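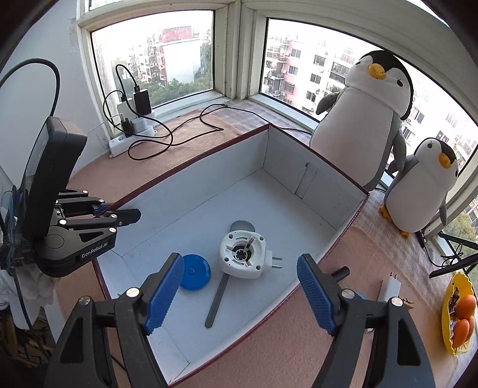

Two black grippers at an open box, with a white plug-in device and a blue disc inside.

How does a workplace choose a robot gripper?

A gripper is the part of a robot that does the job of a hand. Some are fixed to a robot arm. Others are held by a person, who moves them by hand to show how a task should be done. Many have two fingers, and soft or ribbed pads at the tips help them to hold smooth things.

Before the Herkberg Learning Centre buys any equipment, its staff must make a plan. The plan begins with a question: what will the gripper need to pick up? A round disc, a plug with metal pins and a long flat handle are all different shapes. Fingers that suit one of them may slip on another.

The next question is cost. The amount of money set aside for a purchase is called a budget. In May, the Centre set a budget of £1,552 for one pair of grippers and the parts that go with them. Each spare set of pads costs £113. A further £200 is kept for repairs, and £100 pays for training.

Staff must also think about things that are easy to forget. Are there enough sockets for the chargers? Is there a safe place for the cables? Will the supplier still sell spare parts next year?

Mayuree Meesuk, who looks after equipment at the Centre, asked two suppliers, Plorbridge and Van Wijk, to send a price in writing. This is called a quotation. "The lowest price is not always the best one," she explains. "We also read what is included."

Words to know
Budget: the money set aside for something.
Quotation: a written price from a supplier.
Spare part: a piece kept ready to replace one that wears out.

Something to try
Choose five objects at home. Pick up each one using only your thumb and one finger. Which was the hardest to hold?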